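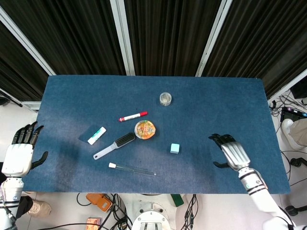 4장. 작업대 준비와 첫 파지 시험

Mirani 양손 키트는 출하할 때 양쪽 핸드의 영점만 맞춰져 있으므로, 물체를 다루기 전에 설치 장소에서 파지 시험을 한 번 진행해야 합니다. 작업대에는 무늬가 없는 어두운 천을 깝니다. 짙은 파란색 천이면 흰색 튜브나 밝은 회색 손잡이가 달린 빗처럼 밝은 물체의 윤곽이 잘 구분됩니다. 시험 물체는 마커펜, 작은 큐브, 투명한 컵, 마개가 있는 시험관처럼 굵기와 재질이 서로 다른 것으로 고르고, 양손이 작업대 좌우에 오도록 본체를 배치하십시오.

4.1 시험 순서

1. 본체 전원을 끈 상태에서 바닥 케이블을 본체 한쪽으로 모읍니다.
2. 천의 주름을 펴고 가장자리를 작업대에 고정합니다.
3. 물체를 서로 약 200 mm 간격으로 놓습니다. 작업대가 좁으면 한 번에 놓는 수를 줄입니다.
4. 전원을 켜고 Rernby 제어 프로그램에서 '핸드 > 파지 시험'을 선택합니다.
5. 왼손과 오른손을 차례로 선택해 '손 펴기'를 누릅니다. 엄지와 나머지 손가락 사이가 벌어지는지 확인합니다.
6. 큐브부터 시작해 물체마다 세 번씩 집었다 놓습니다.
7. 결과를 저장하고 손을 대기 자세로 되돌립니다.

참고: 투명한 물체는 인식이 늦을 수 있습니다. 컵이나 시험관에서 오류 코드 19가 나오면 조명 방향을 바꾼 뒤 6번부터 다시 하십시오. 같은 코드가 계속 나오면 5장의 카메라 보정을 먼저 진행합니다.

참고: 빗은 손잡이 쪽을 잡도록 지정합니다. 빗살이 손가락 관절에 끼면 전원을 끄고 손으로 빼냅니다.

주의
- 팔이 움직이는 동안 작업대 위로 손을 뻗지 마십시오.
- 유리 시험관은 힘 제한을 '약'으로 설정한 뒤 사용하십시오.
- 손목 케이블이 당겨지거나 꼬인 상태로 시험을 시작하지 마십시오.

4.2 정기 점검

파지 횟수가 1000회를 넘으면 손가락 관절의 유격을 점검합니다. 교체용 손가락은 Dasov 부품 목록에서 왼손용과 오른손용을 구분해 주문하십시오. 교체한 뒤에는 4.1의 시험을 처음부터 다시 진행합니다.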